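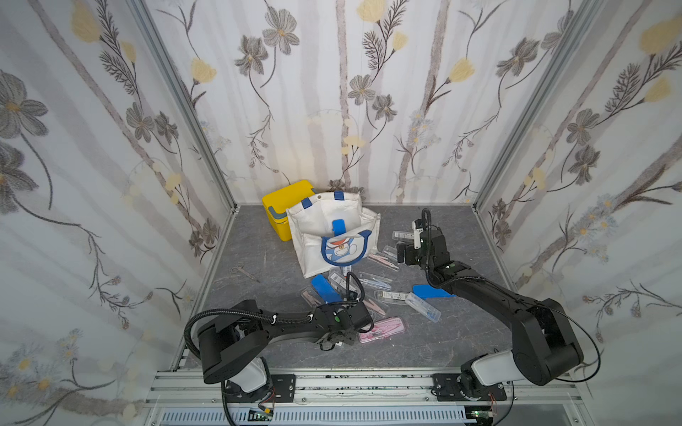 Getsemaní Arriaga wrote to us in March that she packed 140 bags last season, and that new people should learn what goes in each pencil case before they worry about speed. We agree, and the first shift is set up that way.

Seasonal packers wanted — school supply bags
Drirnow School Supply, Hinojosa building, ground floor

Drirnow is hiring packers for the spring round of school bags. The work is sorting stationery, checking it against a list and packing it into tote bags. There are 27 places. People who packed for us last year should apply again using the same form.

What the work is

Supplies reach the packing table mixed together. You sort them into kinds: clear pencil cases, geometry sets, drawing tools, scissors. You then take a list, pull what it calls for, and pack one bag. When the bag is full you initial the list, put it in the bag and start the next one.

Each school sends its own list, so two bags standing side by side may not match. Some lists ask for a geometry set in its own plastic case and others want the pieces put in with the pencils. Follow the list in front of you, even if it looks odd. If something on it is missing from the table, set the bag aside with a note and go on to the next.

Scissors stay out of the bag until everything else is in. They go in closed, points down, along the side.

Some orders include a hard plastic box along with the tote. Boxes are closed and latched before they leave the table. A box does not go inside the tote unless the list says so — most of them travel next to it.
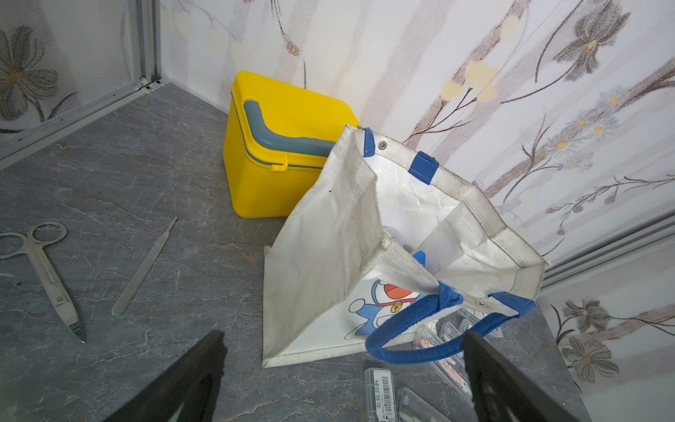

Tote bag and yellow box on the packing surface.

The soft totes slump when they are empty. Open them wide and put the flat cases in first so the bag will stand while you fill it. Handles are left hanging outside. A bag with a torn seam or a loose snap goes in the return bin. Marks on the fabric should be pointed out to the shift lead, who will decide whether the bag can go out.

The order for this round is 291 bags for the Bratus and Garnico schools.

Hours

Two shifts, 8:30 a.m. to 12:30 p.m. and 1:30 p.m. to 5:30 p.m. You may apply for one or both. If you apply for both, tell us which you would keep if we can only give you one. The first shift is paid training at the full rate.

Who can apply

You must be 18 or older and able to read a printed list in English or Spanish. No packing experience is needed. We are looking for people who check a case before closing it and will say so when they have made a mistake. Most of the work is done standing, but stools are available and several packers use them all day. Full cartons are moved by cart, and packers are not asked to lift them.

Please do not bring your own pens or scissors to the table. They end up in the bags. Coats and lunches go in the cupboards by the side entrance.

Pay

Packers are paid by the hour, not by the bag. The rate is posted at the front desk and is given in writing with every offer. Pay is sent at the end of the round. If the order runs over, extra hours are offered first to people already on that shift.

How to apply

Pick up a form at the front desk in the Hinojosa building or ask for one by phone. Fill in both sides. On the back there is a short sample list with one error in it — circle the error. We do not need a resume or a cover letter.

Everyone who applies gets an answer, including those we cannot place. Names we cannot place are kept for the fall round unless you check the box asking us not to. If you need a particular table height or a seat near the door, write it in the space at the bottom of the form.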